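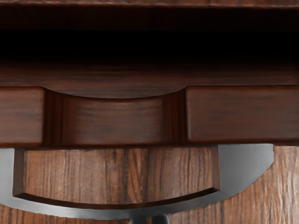 Wood movement and the sticking drawer

The technical lead at Gondoten, a furniture repair shop, gets most of her drawer complaints in February. "Dry air shrinks the front, and the owner planes it. By summer it's loose or it binds somewhere else," she said.

Her shop measures before it cuts. A drawer is logged for 2 weeks, and the side clearance is checked at four points.

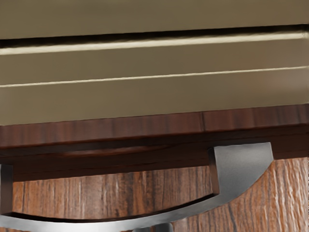

Panel with a recessed groove near the top.

Wax comes first. "Paraffin on the runners, two passes, then work it in," she said. Sanding starts at 200 grit and stops when the shine on the rub marks is gone. Of the 998 drawers in the shop's records, about

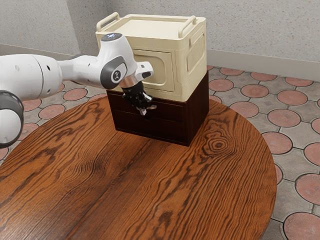 12 percent needed new runners — the rest were waxed, sanded or shimmed. She buys beech strip from Clollau and cuts it slightly proud.
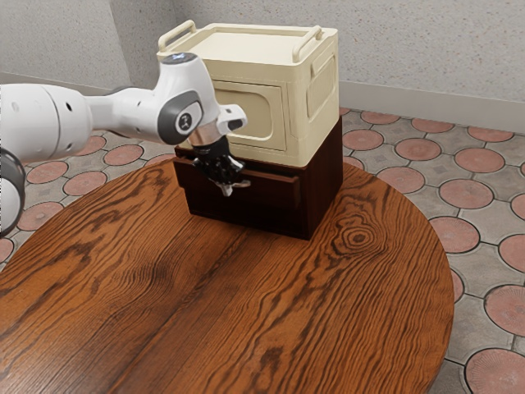 Should the inside of a drawer be varnished?

She leaves it bare or uses thin shellac, as oil varnish keeps its smell for months in a closed space.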